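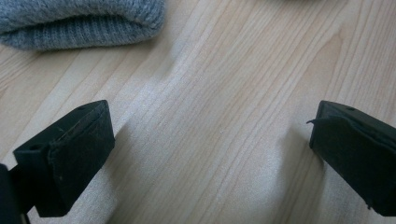 Vol. 9, No. 6

Returns staff at Oei trade hands for grippers, and wait to hear what they get back

The returns room at Oei's Dronau warehouse has handled knitwear the same way for as long as anyone there can remember. A bag comes in, a person opens it, feels the thing inside for damage, folds it and sends it to one of the shelves. Since May, part of every shift has gone to doing that job the hard way, with a gripper held in the hand and two black padded fingers where the worker's own would be.

The company calls the program Etum. It is run for Oei by an outside firm, Titance, and the idea is simple enough. Workers pick up, move and put down soft goods using the hand-held grippers, a camera on the tool records each try, and the recordings are used to train an arm that is supposed to take over some of the sorting later on. How much of the sorting, and how much later, is where the answers get thin.

"It's a tool to support our people," said Larasati Halim, who manages the site. Asked which people, and in which jobs, she said staffing plans would be shared when they were ready.

Titance is happier to talk. Its project lead at Dronau, Khairul Sutanto, said the returns team had recorded 900 tries at a single task, picking up a folded knit item and setting it down in a marked spot, and that 801 of them were good enough to keep. He called that a strong result. It is a strong result for the workers, who did the picking up. It says nothing yet about a machine, and when we asked how often the arm manages the same task by itself, Sutanto said those numbers were still being put together.

The other 99 tries were thrown out. Some were dropped items, he said, and some were recordings where the worker moved too fast for the footage to be useful. Workers had been asked to slow down.

That request has caused more grumbling than anything else. The returns room is still paid partly on speed. Saodah Hidayat has worked there for six years and is one of nine people signed up for Etum sessions. She said the first weeks were confusing, with the team lead asking for careful, slow movements at one table and the usual pace at the next.

"You do an hour like you're underwater, then you go back to your bench and you're behind," she said. "They told us the hour wouldn't count against us. Then I looked at my sheet and it counted."

Halim said this was a payroll mistake and that it had been fixed. Hidayat said her own sheet had been fixed. She did not know about the others.

There is also the question of the hands. Holding the gripper closed on something soft takes a steady squeeze, and the sessions are long. Slamet Siregar, who shares a table with Hidayat, said his thumb was sore by lunch in the first week, and he now switches sides halfway through. He had no complaint about the work itself, which he described as quieter than the benches. He does have a complaint about the pads. They wear, the edges start to lift, and a corner that has come up can catch on wool.

"I told them a gripper with a bad pad picks different," he said. "So what's the arm learning, the job or the bad pad?"

It seems a fair thing to ask. Sutanto said some wear was fine and even useful, since the machine would have to cope with worn parts too. He said replacement pads were on order. Siregar said he had heard that twice.

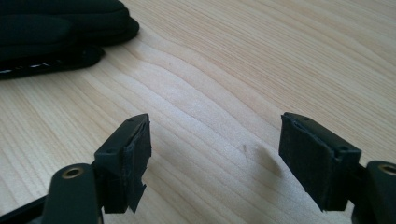 Nobody from Titance would put a date on the next stage. A slide shown to staff in the break room had the arm working next to people on the late shift, with one person watching over it. The slide did not say what the person would be paid, or how many people work that shift now. According to Ningsih Wijaya, who speaks for the workers on the site's safety panel, three staff members asked exactly that when the slide went up and were told to send their questions by email. She has sent hers. The reply thanked her for her interest in the program.

Wijaya is careful to say she isn't against the thing. Lifting bags all day is hard on shoulders, and if a machine took the heaviest part of the job she would be glad to see it arrive. But the heaviest part is unloading, at the other end of the building, and Etum has nothing to do with unloading. It is aimed at the tables, where people sit down, and where the older members of the team asked to be moved when their backs gave out.

"They started with the easy chair," she said. "I'd like someone to tell me why."

Halim's answer is that soft goods are where the delays are. Returned knitwear can sit for days before it goes back on sale, and the company says every day costs it money. It did not give a figure. It also did not say whether it had tried adding a person to the tables first, which is what the team asked for last winter. Halim said she was not at the site then and would have to check.

Meanwhile the sessions have changed the room in small ways that don't show up on a slide. The best sorters get picked most often for Etum, which leaves the newer staff at the benches with no one to ask. Mistakes at the benches are up, two workers said, though Oei would not confirm it. People who record get a small bonus for each session. People who don't are covering for those who do, and there is no bonus for covering. Hidayat said she had started sharing hers by buying the coffee, and that it didn't fix the problem.

Then there are the recordings. Workers signed a form saying the footage from the tool's camera could be used for training. It does not say whether Titance can use the same recordings for other customers, or whether someone who leaves can have theirs removed. Sutanto said the camera is pointed at the table and the goods, so there was little in it that was personal. Wijaya doesn't accept that. Knowing how to pick up a sweater so it doesn't stretch is what these people are paid for, she said, and they have been asked to hand it over for a session bonus.

Oei says it will meet with the returns team before any arm is switched on during a working shift. The workers we spoke to want that promise in writing, along with a number for the late shift. Halim said she would take the request to head office. The next block of Etum sessions is already on the rota, starting at 2 p.m., and both Hidayat and Siregar are down for it.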